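Home | About | Old posts | Airships | Trains | Say hi

Oct 28, 2021

So I finally finished the airship book. If you've been reading along you know I've been stuck on chapter four since before the summer, partly because of the move and partly because chapter four is forty pages on varnish. I got through the varnish! I am now a person with opinions on varnish.

The part I really want to talk about is the electric ones. I had no idea people were putting electric motors on balloons that early. In my head electric flight was something that started with model planes and lithium batteries, and before that there was gasoline, and before that there were feathers and cliffs. But in 1881 there was a little model airship with an electric motor shown at an exhibition in Paris, and people stood around and watched it putter along indoors. My grandmother's grandmother could have seen that (she was in Naddale milking cows, but in principle).

I told Francine Wong all this on the phone and she said "okay but what did they plug it into," which is a very Francine question and also the right one. They carried batteries, and the batteries were awful. Heavy, full of acid, and flat almost as soon as you got anywhere. Everything I read about the 1880s comes back to that. You had a bag of hydrogen that could lift only so much, and then you spent a big chunk of it lifting the thing that was supposed to push you. It's the same argument people have today over electric air taxis, just with better hats.

Which brings me to the talk. Our library in Irkow had Piroska Dudás in to speak about small electric aircraft, and I dragged Tainá along with the promise of dinner after. I figured it would be slides of shiny prototypes and a lot of "by the end of the decade." It was mostly about landing, and I loved it. Where do you put the thing down? Who moves the cars? What does it sound like from the bedroom of the house next door? She had been out to Jamorholm, where they want to run a two-seater across the water to save everybody the long drive, and she said the flying was the easy bit to sell. People lined up to sit in it. Then somebody asked which field it would use and the meeting went until midnight.

Tainá asked about wind. I was so proud of her. The answer was long and I didn't follow all of it – something about several small rotors reacting faster than one big one, and how a gust that comes around the corner of a building is a different animal from a gust over open ground. I wrote down "corner gusts" in my notebook and underlined it twice and I couldn't tell you why.

I came home wanting to know how the old airship people dealt with wind and the short version is they stayed home. They waited for a calm day. There's a lovely bit in the book where a crew sits around for most of December with everything ready, and every morning one of them goes out, holds up a handkerchief, and comes back in for coffee.
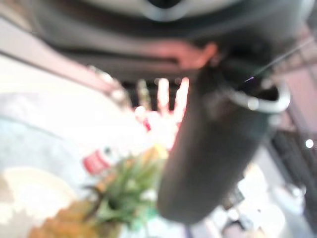

I do think there's something to learn from the handkerchief guy. So much of the writing about electric aircraft is about range and top speed, and so little of it is about how many days a year you'd really get to go. If I lived in Jamorholm that would be my first question. Give me a slow one that flies on a gray windy morning over a fast one that sits in a shed, you know? Benedito says that's called a ferry and we already have those. Fine, Benedito.

Speaking of him, he and Lucimara Meireles are back from Bragança and they brought me a secondhand book on early propellers, in Portuguese, which I read at the speed of a toddler. So far I've learned the words for "blade" and "glue" and that somebody's brother-in-law was very angry at somebody. There are fold-out drawings in the back, and one has a corner torn off right where the measurements were. I'm going to ask Piroska if she knows where to find a better copy, since she gave out her email at the end and probably regrets it already.

Next up I want to read about the trolley-type experiments, the ones where the aircraft stayed tied to a cable and got its power from the ground. Francine will be pleased, as that's her plug. If you know a good book on those, leave me the title in the comments – English please, my Portuguese is all used up!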